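Community Boards > Travel > Faith, Festivals and Heritage Trips > Trip Reports

Thread: Four days at the Wuvutton monastery guesthouse (long!)

**saltbush_pilgrim**
Just back and still buzzing, so forgive the length. I grew up two hours from Wuvutton and had never once gone up the hill to see the monastery, even though my nan talked about the bells her whole life. I finally booked four days in the guesthouse and I'm so glad I did.

You get off the bus at Drestolent and it's a decent walk from there, uphill, with paddocks on both sides and magpies giving you the eye. I'd packed far too much. The guest brother met me at the gate, showed me where the dining room was, gave me a printed sheet with the prayer times and left me to it. No fuss at all.

The first bell is VERY early. I'd promised myself I'd sleep through it on the first morning and of course I was wide awake ten minutes before, so I put a jumper over my pyjamas (under a coat, don't panic) and sat up the back. They sing the whole thing without any instruments and the sound just hangs there in the dark. I don't have a religious bone in my body and I went to every single one after that.
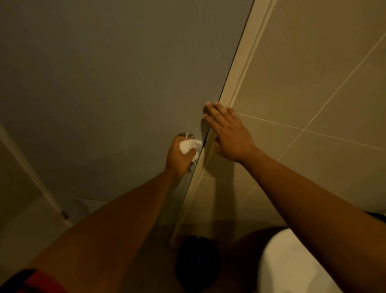

Breakfast is taken in silence, and I was dreading it, but by day two I liked it better than the talking meals! You notice how good the bread is. Lunch has a reader, and the book while I was there was a history of lighthouses, so now I know a lot about lighthouses. Supper is soup and cheese and you can chat as much as you like.

Total damage was $490 for the stay, all meals in. Happy to answer questions.

**mapleandmoss**
Oh I loved reading this. I'm in Nova Scotia and have done a couple of these stays closer to home, and the lighthouse book made me laugh because ours was a biography of a railway engineer and we were all desperate to know how it ended. Did you feel you could skip services, or was it a bit frowned on?

**saltbush_pilgrim**
Not frowned on at all! There was a couple there who only came to the evening one and spent the rest of the day walking. The sheet says guests are welcome at everything and expected at nothing.

**old_tram_fan**
I'll be the grump. I went up in September last year and thought $490 was steep for a single bed and soup. You can get a proper motel in Drestolent with a telly for less, walk up for the evening prayers, and walk down again. I've got nothing against the place, the singing is lovely, but people should know what they're paying for.

**saltbush_pilgrim**
Fair enough, though three meals a day for four days adds up, and I'd have missed the early one if I'd had to climb that hill in the dark. Different strokes!

**quietcarriage**
Old tram, I think you're forgetting it's a donation to keep the place standing as much as a room rate. That roof isn't cheap. I've stayed in both and the motel was fine, but I came home from the motel feeling like I'd stayed in a motel.

**old_tram_fan**
Then call it a donation and let people choose. That's my only gripe. When I asked, I was told it was a set rate.

**mapleandmoss**
Ours has a suggested amount and you put it in an envelope. I must say I prefer that, although I always end up worrying I've left too little.

**fernleaf81**
Does anybody know if you can walk the Qureshi Track from the guesthouse and be back for lunch? I've seen it on the council map but the distances look off to me. Mum is 81 and wants to come with me. She's fitter than I am, but I don't want to rush her.

**saltbush_pilgrim**
Yes, you can, but leave straight after breakfast and take the lower loop. The upper one has 223 steps (there's a sign at the bottom to warn you) and they're uneven. The lower loop goes past the old orchard and there's a bench halfway with the best view of the valley. Your mum sounds brilliant!

Adding another photo while I'm here.

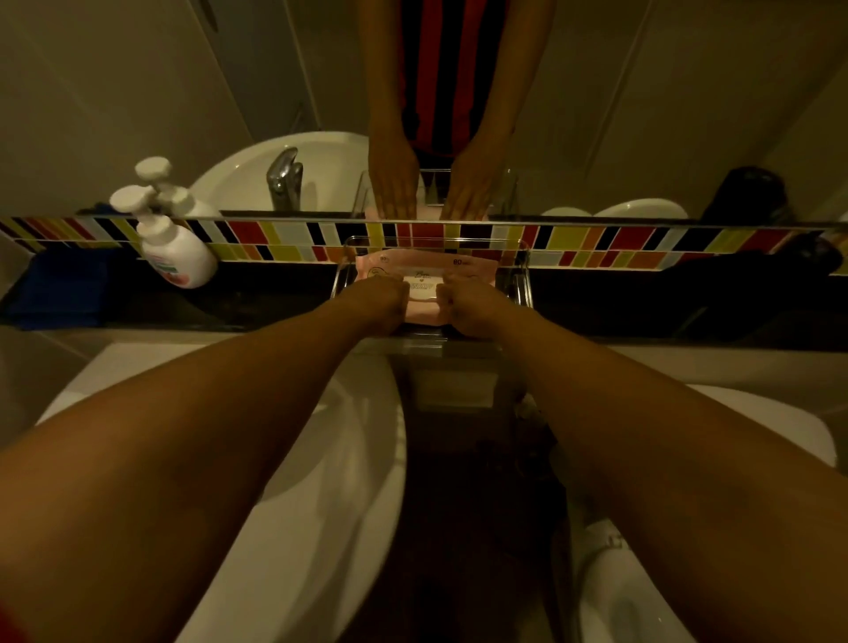

Bathroom counter, with the pink pack of wipes in its clear holder.

**fernleaf81**
Perfect, thank you! Lower loop it is. And what did you wear in the chapel? I own nothing but hiking gear.

**saltbush_pilgrim**
Hiking gear is fine. Half the back row was in fleece. Bring thick socks, the floor is freezing.

**quietcarriage**
Seconding the socks. Also, if you like the singing, the Unelico choir comes up to join them for a weekend every spring and the whole chapel is packed. You need to ring for a bed months ahead, but my goodness it's worth it.

**old_tram_fan**
On that we agree. I've been to the Unelico weekend 2 times and I'd go again. From the motel.

**mapleandmoss**
Ha! Well, I'm now looking at flights, which I can't afford. Is the guesthouse open in your winter?

**saltbush_pilgrim**
It is, and there's a wood fire in the sitting room. Ring in the afternoon, the phone goes unanswered in the mornings.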